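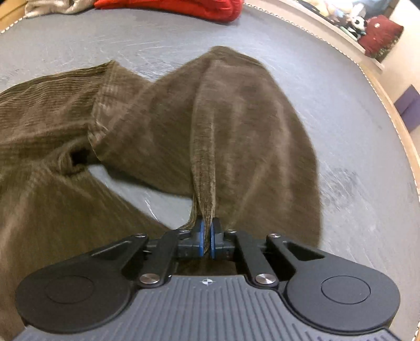
The road to Drondstead leaves the coast at Mutthorpe and climbs for 6 miles before there is anything you could call a neighborhood. Then the houses begin, set well back behind stone walls, most of them built as farms and later cut up into two or three homes. Prices here were low for a long time. They are not low now, but compared with Mutthorpe, where a two-bedroom apartment near the harbor can sell in a day, buyers still get a good deal of space for their money.

The house called Nygård sits on the last bend before the village. It was put up as a dairy farm and stopped working as one decades ago. The current owners bought it as a shell, with a sound roof and no usable kitchen, and spent four years turning it into a family home with a separate rental unit at the lower end. The finished house has 2427 square feet over two floors. The rental unit takes up 600 of those and has its own entrance, its own meter and a small terrace facing the valley.

The owners did not set out to be landlords. The original plan was to use the lower end as a workshop, and the drains were laid with that in mind. When the first estimate for the heating came in, they went back to the architects, a small Mutthorpe practice called Girar, and asked what it would take to make that part of the house pay its own way. The answer was a second bathroom, a fire-rated door and a new stair. The stair was the hard part. The old milking parlor floor sits lower than the rest of the house, and the first two designs ate up most of the living space.

What got built is a straight run of oak treads along the back wall, with closets underneath. It is steep. The owners say they would make it a little shallower if they did it again, and they would put the light switch at the bottom as well as the top.
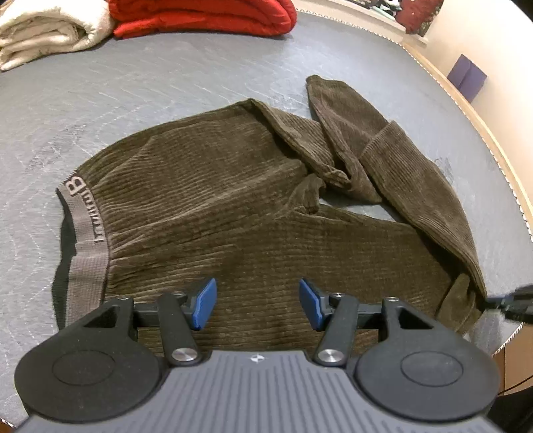
Upstairs in the main house there are three bedrooms and a study. The largest bedroom looks east and gets the sun early, so the closets were built along that side and the bed placed opposite. Laundry is on the same floor, in a narrow room between the bathroom and the study, with a folding counter and a drying rail that runs the full length of the ceiling. Girar had drawn it downstairs, next to the boot room. The owners moved it up after a winter of carrying baskets in the rented place where they lived during the work.

The kitchen takes the whole south end of the ground floor. The walls there are 90 centimeters thick — the farm was measured in metric for the survey and the drawings stayed that way — and the windows are set close to the outside face, which leaves deep sills. Two of the sills are used as seats. The floor is poured concrete with heating pipes in it, sealed but not polished. It has a long crack running from the pantry door toward the stove, and the builder has offered to fill it. So far it has been left alone.

Planning rules in Drondstead are stricter than they were when the work began. Anyone splitting a farmhouse today has to show two parking spaces per unit and keep the original openings on the road side. Nygård has its parking in the old yard, which was never in question, but one small window facing the road had to be put back after it had been blocked up. It now lights the pantry.

The rental unit was first let in October and has had the same tenants ever since. The owners charge a little under the going rate in Mutthorpe and pay for the snow clearing themselves. The barn across the yard comes next. It has permission for storage only, and an application to change that is with the planning office.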